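4. Setting up and taking a reading

This section covers the Wenbridge upper-arm blood pressure monitor used at home. Read section 3 (batteries and mains adaptor) first. If you have the Pistico wrist model, go to section 7, as the cuff position is different.

4.1 Before you start

Do not smoke, exercise or drink coffee or tea in the half hour before a reading. Empty your bladder. Sit quietly for five minutes with the monitor within reach and the television off.

Take your readings at the same times each day. Most people are asked to do two in the morning, before tablets, and two in the evening. If your surgery has given you a different plan, follow that one.

CAUTION: Do not use the cuff on an arm with a drip, a dialysis fistula or an open wound. If you have had lymph nodes removed from under one arm, use the other arm unless your nurse has told you otherwise.

4.2 Checking the cuff size

The cuff in the box is the medium size. Measure round your bare upper arm, halfway between the shoulder and the elbow, with a soft tape. The range is printed on the inside of the cuff next to the size letter. If your measurement falls outside it, ask for the small or large cuff before you go any further. A cuff that is too small will usually read high, and one that is too big can read low.

4.3 Setting the date, time and user

1. Press and hold SET until the year flashes.
2. Press + to change the year, then SET to confirm.
3. Do the same for the month, day, hour and minute. The date is shown year first, for example 2010-07-05.
4. Press USER to choose A or B. Two people can share one monitor, but each must keep to their own letter.
5. Press START/STOP to save and switch off.

Note: If the batteries are out for more than a few minutes the clock will need setting again. Stored readings are kept.

4.4 Sitting position

Use a firm chair with a back. Put both feet flat on the floor and do not cross your legs. Rest your arm on a table so that the middle of the cuff is level with your heart. If the table is too low, put a folded towel or a cushion under your arm.

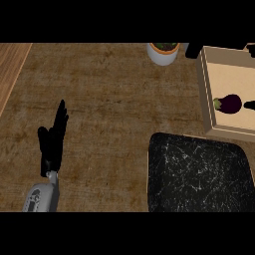
Wagner Paiva wrote to us after the last edition to say his readings came down once he moved from the sofa to a dining chair, and that the part about back support ought to be in bold. We cannot print bold in this version, so please read the paragraph on sitting position twice.

4.5 Fitting the cuff

1. Take off any tight sleeve. Do not roll it up, as a rolled sleeve squeezes the arm.
2. Push the air plug firmly into the socket on the left side of the monitor.
3. Slide the cuff up your left arm until the lower edge is two finger widths above the elbow crease.
4. Turn the cuff so that the tube runs down the inside of your arm, in line with your middle finger.
5. Pull the end and press the fastening closed. You should be able to get two fingertips under the edge.

If you use your right arm, the tube will sit along the inner side of the elbow. This is fine. Stay with the same arm from then on.

4.6 Taking the reading

1. Press START/STOP. The display shows all its symbols for a moment, then 0.
2. Keep still and do not talk. The cuff will tighten. On most people it stops at roughly 172 mmHg, then lets the air out slowly.
3. If the monitor needs more pressure it will pump up again by itself. The highest it will go is 300 mmHg.
4. Wait for the long beep. The upper number is systolic, the middle number is diastolic and the lower number is your pulse.
5. Write down all three, with the time.
6. Wait two minutes and repeat.

CAUTION: If the cuff becomes painful or does not let go, press START/STOP. If that does not work, pull out the air plug or undo the fastening.

4.7 Memory

The monitor holds 200 readings for each user. When the memory is full the oldest one is dropped. Press MEM once for the average of the last three readings, and again to step back through them – the newest comes first. To clear a user's memory, hold MEM for 10 seconds. This cannot be undone.

4.8 If the reading looks wrong

A single high or low figure is common. Rest for five minutes, check the cuff and try again. Do not change or stop your tablets because of a home reading. Ring your surgery if your readings stay above the level they have given you. Call for emergency help if you have chest pain, sudden weakness, trouble speaking or severe breathlessness, whatever the display says.

E1 – cuff loose or not plugged in.
E2 – movement or talking during the reading.
E3 – cuff pumped too high. Wait, then start again.
Lo – change all four batteries together.

Go on to section 5 for cleaning and storage.

Comments (3)

Saskia Bolger
Step 3 in 4.5 helped, I'd had the cuff right down over my elbow since February. No more E1.

Shayne McAlister
Does the mains adaptor from the old Mimov fit this one? The plug looks the same but I don't want to risk it.

Ionuț Surdu
Shayne, check the voltage on the label against section 3. Mine was different so I bought the proper one.

Contact us | © Wenbridge home monitoring guides | Back to top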